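El comedor central de Cledholm prepara el fregadero para trabajar con un brazo robótico

La empresa de comidas Cledholm, con cocina central en Tretell, va a introducir en agosto un brazo robótico en la zona de lavado. El aparato se ocupará de retirar los restos grandes de los platos y de pasar estos al lavavajillas. La dirección comunicó la decisión a la plantilla en una reunión que duró 30 minutos y que, según varios de los asistentes, resultó corta para las preguntas que había.

En la zona de lavado trabajan ahora cuatro personas por turno. Por sus manos pasan casi 600 platos en el servicio del mediodía, la mayor parte entre la una y media y las tres. La empresa afirma que no se suprimirá ningún puesto y que el equipo mantendrá el mismo número de personas durante el primer año. Lo que sucederá después no está escrito en el acuerdo, y sobre este punto los representantes de los trabajadores han pedido una respuesta por escrito.

Antes de instalar la máquina, la firma Mindthorpe, encargada del programa de control, la entrena en una cocina simulada por ordenador. El modelo no reproduce la sala de Tretell. Es una cocina de tipo doméstico, con encimera de mármol, y en ella se ensayan los movimientos básicos: acercarse al fregadero, abrir la pinza, tomar un alimento, dejarlo en otro lugar. Hasta ahora se han acumulado 105 horas de ensayo en este entorno.

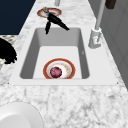
La separación de los restos es la parte que más interesa al personal, porque de ella depende cuánto trabajo quedará para las manos. Cledholm entrega los restos vegetales a una planta de compost y guarda aparte las piezas enteras que llegan sin tocar, para llevar la cuenta de lo que se desperdicia. Una persona hace esta distinción sin pensar mucho. Para el programa es más difícil, y también para quien mira la pantalla: en uno de los ensayos, la pieza redonda de color rojo magenta que está en el plato del fregadero puede tomarse por una ciruela o por una cebolla morada. Al otro lado de la pila hay un segundo plato, con el mismo borde rojo anaranjado, medio tapado por la pinza. Remzi Duman, ingeniero de Mindthorpe, explica que estos casos se incluyen a propósito en el entrenamiento y que el sistema, cuando la duda es grande, tendrá que avisar a una persona.

Ese aviso es precisamente lo que cambiará la jornada. Según el plan, una de las personas del turno dejará la pila y se situará junto a una pantalla, desde la cual podrá detener el brazo, confirmar una pieza dudosa o pedirle que repita la operación. Las demás continuarán con las ollas, las bandejas y los cubiertos, que el robot no tocará. El puesto de la pantalla será rotatorio, con un cambio a mitad del turno.

Lorna Quiambao, encargada del lavado en Cledholm, participó en la elección de las tareas. Cuenta que la primera propuesta dejaba al robot también los vasos y que el equipo se opuso. «Los vasos son rápidos para nosotras y no cansan. Lo que cansa es estar inclinada sobre la pila y raspar», dice. También pidió que el brazo se coloque en el lado de la pared, para que el paso hacia la cámara fría quede libre, y esta petición fue aceptada.

A Quiambao le preocupa más el ritmo. Una persona que espera los avisos de una máquina, observa, puede terminar la jornada con menos dolor de espalda y con más cansancio en la cabeza. Ha solicitado que durante las primeras semanas no se mida el número de platos por hora, ni el del robot ni el de las personas. La dirección contestó que lo estudiará.
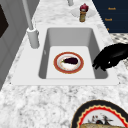

Ensayo en la cocina simulada: la pinza junto al borde derecho del fregadero y, dentro, una berenjena sobre un plato de borde rojizo.

El brazo ha sido encargado al fabricante Gatti y será fijado a un soporte que se puede apartar cuando haya que limpiar el suelo. La pinza definitiva todavía no está decidida. Duman reconoce que las piezas largas y lisas, como la berenjena, exigen una sujeción distinta de la que conviene a una fruta redonda, y que en la simulación el contacto entre los dedos y la piel del alimento se calcula de manera simplificada. Por esta razón habrá una segunda fase de pruebas con alimentos de verdad en el taller de Mindthorpe, y solamente después se trasladará el equipo a Tretell.

Otra diferencia importante es la vajilla. Los platos que aparecen en los ensayos tienen bordes de color, mientras que los de Cledholm son blancos y sin dibujo, y con frecuencia llegan apilados y con salsa. La empresa ha enviado a los programadores una caja con platos, cuencos y bandejas de uso diario para que los incorporen al modelo.

La formación del personal comenzará antes de que llegue la máquina y se hará dentro del horario de trabajo. Incluirá el manejo de la pantalla, la parada de emergencia y la limpieza de la pinza al final del turno, una tarea nueva que por el momento no figura en la descripción de ningún puesto. Los representantes de los trabajadores quieren que se añada y que se tenga en cuenta en la categoría salarial. La próxima conversación sobre este asunto será en la misma cocina, a las cuatro de la tarde, cuando el servicio ya haya terminado.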